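**Second-hand pair of arms or one new one? Trying to plan a budget for sorting gloves**

Hello everyone, long-time reader, first proper post, so please bear with me if it rambles.

I look after the workroom at Omora. We hire out and launder work gloves for gardeners, allotment groups and a few small nurseries, and at the end of every round they come back in a great muddle. At the moment two of us stand at a bench picking them out one at a time, matching them up and turning the cuffs the right way. It's pleasant enough with the radio on, but it eats up whole mornings, and we've been promised a bit of money for equipment if I can put a sensible plan together.

I've had two quotes so far. Sideo would sell us one new arm with a gripper and a year's support. Stinuvine have a used pair of arms, with grippers and base modules, for 700 pounds more than the single new one, but with no support at all beyond 3 months. A pair sounds lovely, because a glove is a floppy thing and I can't picture one hand straightening it alone, but I'm nervous of buying twice the trouble.

We've been able to try a pair at Kuzmenko, who let out bench time to small businesses, and that has helped me think about space if nothing else.
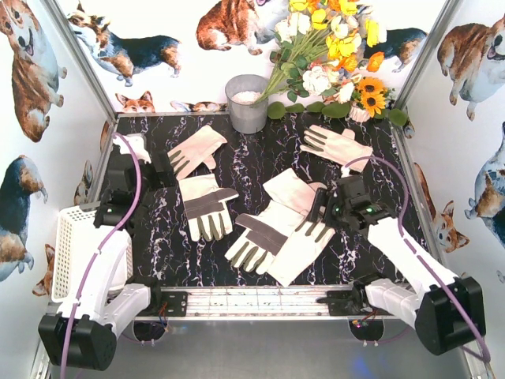
*Both arms at the glove table, Kuzmenko.*

My worries, in no special order: how much bench do two arms really want, what should I put by for bits that wear out, and is there anything people always forget to budget for? I'd also like to know whether mostly white gloves on a dark top is a sensible way to carry on, or whether I should be thinking about a different surface before we order the bench. Ours at home is pale pine and I'm rather fond of it.

Thank you so much in advance – any thoughts at all are welcome, even if the thought is "stick with the radio"!

*Posted by glovebench, April 19, 2019*

---

**mostly_spanners**

What a nice thing to be planning! I'd go for the pair, with a few cautions, and I'll try not to write you a novel.

We fold and stack cloth goods, so it's a near cousin of your job. One arm can pick up and drop into a tub all day long. If all you want is gloves moved from heap to tub, buy the single new one, enjoy the support and stop reading. Matching is mostly a job for the camera and software, so ask Sideo what's included there. Straightening cuffs is another matter, and we never got anything like it going properly until we had a second gripper to hold the other end.

Your caption says glove table, so I'll talk about that. Look at where the bases are: one at each front corner, with the arms coming in over the top from both sides. Leave yourself the same sort of thing and then add elbow room outside it, as you'll want to get round to the bases without climbing over anything. Look at the cables too, going over and along the arms. Ours snagged on everything for the first month and we ended up paying for a set of longer ones, which came to 38 pounds each and should have been in the budget from the start. We also spent 303 pounds on spare finger pads and fixings in the first year, and I'd put that down as a line of its own so that it doesn't get swallowed by "sundries".

On the surface, dark under white gloves has a lot going for it. The grey patches on the palms will be the harder bit, and I'd do a trial with those before spending money. A plain matt sheet laid over your pine would let you find out very cheaply, and you could keep the bench you like.

The thing people forget is somebody's time. We set aside most of February for getting ours going and needed every bit of it. Put your own hours in the plan at a proper rate, even if you'd have been in the building anyway.

---

**tin_kettle**

get the new one. used stuff is always a headache

---

**paperandstring**

I'm going to disagree a little with the reply above mine, though I do see where it comes from. Used is fine if you ask the right things. Before you say yes to Stinuvine I'd want to know how many hours each arm has done, whether the grippers have been opened up for repair, and whether they'll sell you one spare gripper at today's price and hold it for you. Get all of it in writing.

I'd also ask Kuzmenko whether you can book a longer stretch with a really horrible heap, straight out of the sacks, tangled and inside out. A handful of gloves spread over a table with a couple piled in the middle is a gentle start, and your returns bin sounds a good deal worse. Take your own gloves along and keep a note of every time one of you has to step in and help. That number will tell you more about whether the money is well spent than either of the quotes, and it'll look very good stapled to your plan.

Do come back and tell us which you went for, I'd love to hear.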